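Flomham Paper Supply
Home | Loose Leaf | Pads | Binders | Trade Orders | Contact

Uvdale Ruled Filler Paper, White

Reading time: 4 min
Updated 30 September 2018

Uvdale is a white writing paper ruled in gray, sold loose and in glued pads. It is made for long-form handwriting: class notes, minutes, drafts, bench records that will later be filed. The stock is uncoated on both faces and has the same finish front and back, so a sheet can be turned over without a change in how the pen feels.

The ruling is printed in a single pass with a water-resistant gray ink. Gray was chosen over the usual blue for customers who copy or scan their pages. At normal copier settings the lines drop back and the handwriting stays dark. On a high-contrast setting they may disappear completely, and some offices use that setting on purpose.

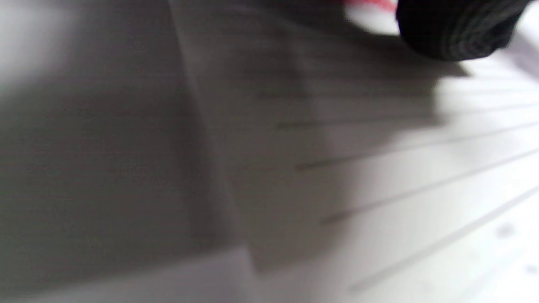
Line spacing is the same over the full sheet, with a deeper blank band at the head for a title or reference number. There is no printed margin line on the standard version. A version with a gray margin line on the left is available to order under the Ostthorpe name and is otherwise the same product.

Specification

Item number: 3607 (loose), 1539 (pad)
Color: white
Ruling: gray, both sides
Finish: uncoated, smooth
Loose pack: 320 sheets
Pad binding: glued at the head, board back
Punching: none as standard
Sizes: letter, legal

Pen and ink behavior

Ballpoint and pencil give a clean line at normal pressure. Pencil erases fully with a soft white eraser. A hard pink eraser will lift some of the surface, and ink written over that spot will spread slightly.

Gel pens need a short drying time. Left-handed writers should allow more of it, or use a fine tip. Fountain pens with fine and medium nibs work well with most standard inks. Broad nibs and heavily saturated inks will show on the reverse, and the back of the sheet is then best left blank. Alcohol-based markers are not suitable for this stock and will pass through to the next sheet.

The gray ruling does not repel ink. Strokes that cross a line keep an even width, and there is no skipping where the nib meets the print.

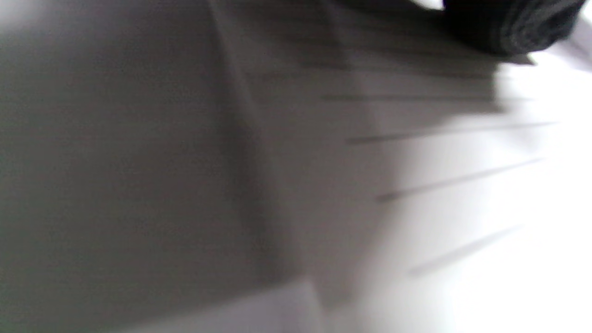 Copying and scanning

Loose sheets may be fed through a document feeder in stacks. Fan the stack first and square it on a flat surface. Sheets torn from a pad should have any glue residue trimmed from the head before feeding; residue can collect on the pickup rollers and cause double feeds.

For grayscale scans, a light background correction is enough. Pages with faint pencil should be scanned without correction and adjusted afterward. Where the ruling has to be kept, as in signed records, scan in full grayscale and store the uncorrected file.

The paper can be run through a laser printer for headings or form fields. Set the tray to plain paper. Inkjet printing is possible, but large solid areas will cockle.

Storage

Keep packs flat and wrapped until needed. Do not stand opened packs on edge, as the outer sheets will take a curl that the feeder will not correct. If a pack has been stored in a cold room, let it reach room temperature before opening the wrap.

Sheets are not sold as archival. For records that must be kept long term, see Odukoya Record Bond, which is available in the same two sizes and with the same gray ruling.

Ordering

Loose packs are sold singly or by the carton. Pads are sold in packs of 2. Letter and legal sizes can be mixed in one order but not within a carton. Punched sheets, the Ostthorpe margin version and custom header text are made to order and cannot be returned.

The line position can vary slightly from one production run to the next. Customers who overlay printed forms on ruled sheets should order enough from one run to complete the job and should quote the run code from the carton label when reordering.

Samples of both sizes are sent on request to trade accounts. State the pen or printer to be used, and a sheet from current stock will be included with the specification card.

Share 2 | Comments 0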